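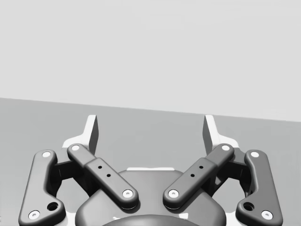
Lacey Bloxham puts the problem down to position size, and she says so before anyone has asked her about charts. Most of the losing accounts she has reviewed were right about direction more often than they were wrong. They were simply too big when they were wrong, and one bad week in copper or wheat took back a season of small gains.

Her own trading is in commodities, mostly gold and copper, and she has written a newsletter on both from Hakurach for the past 3 years. It has 613 paying readers. In September she asked them to send in their trading records with the names removed, and enough did to fill most of a filing cabinet.

What she was looking for was the stop. A stop order closes a trade once the price reaches a level chosen in advance, and almost every reader said they used one. The records told a more mixed story. Many of the stops had been placed and then moved further away as the price came close to them. Some had been moved twice in the same afternoon.

Serpil Özkan, who trades copper from home, sent in one of those records. She bought on a break above the summer high, with a stop just under the previous low. The price fell back, she gave it more room, and the loss came to $2,290. Her plan had allowed for $1,000.

"I had a reason each time," she says. "The reasons were fine. I just hadn't had any of them when I opened the trade."

Bloxham's rule is to work backward. She decides where the trade would be proved wrong, measures the distance from there to the entry price, and only then works out how much she can buy. If the distance is wide, the position is small. If it comes out too small to be worth the commission, she leaves the trade alone.

Nikola Kelmendi disagrees with part of this. He ran the metals desk at Trarnell before going out on his own, and he thinks fixed stops do poorly in thin markets, where a brief spike can close a trade that was otherwise sound. He prefers to hold less from the start and check prices at set times - 8 a.m. and again before the close. Bloxham's answer is that this works for people who really do check, and who then sell when they said they would.

They agree about gaps. A stop is not a guaranteed price. When a market opens well below the level, the order is filled at whatever is available, and the loss can be larger than planned. Özkan now keeps her copper position at half its old size over long holidays and writes the exit price in a paper notebook before she places the order.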